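Operations > Storage Working Group > Minutes

Minutes of the Storage Working Group, August
Meeting opened at 2:00 p.m. in the Rirnar meeting room.

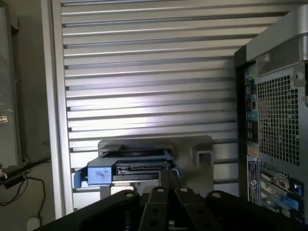 Minutes taken by the group secretary. Approved for circulation.

1. Previous minutes
Accepted with one correction. Item 4 should have read "Pustix shelf," not "Pustix server."

2. Drive carriers
The group looked at the carriers with the blue plastic handles. The one shown with these minutes is partway into its light gray bay housing, with the black connector strip across the front. The handle face is smudged and scuffed. It was agreed that scuffs alone are not grounds for replacement. Handles will be wiped down at the next service.

Six spare carriers are to be ordered from Mofokeng. Budget approved up to $130. Any cost over that comes back to the group.

3. Seating drives
Two drives dropped out of the array last quarter after being left short of fully home. The written procedure will now say to push the carrier in until it stops and then check the status page before leaving the room. A paper copy goes on the inside of the cabinet door.

4. Dust
The louvered panels were last cleaned in the spring. Vacuum with the brush head only, no sprays. To be done the same morning as the handles.

5. Clukine archive
Copying stands at 83 percent. The remaining folders are mostly scanned drawings, and 2,000 files have names too long for the new system. These will be renamed by hand or with a script, whichever is ready first. Old drives stay on the shelf until the copy has been checked.

6. Other business
The label printer is out of tape. Order with the carriers.
The request for a second workbench was held over to the next meeting.

Meeting closed at 2:50 p.m.

Contact the working group | Copyright Rirnar | Back to top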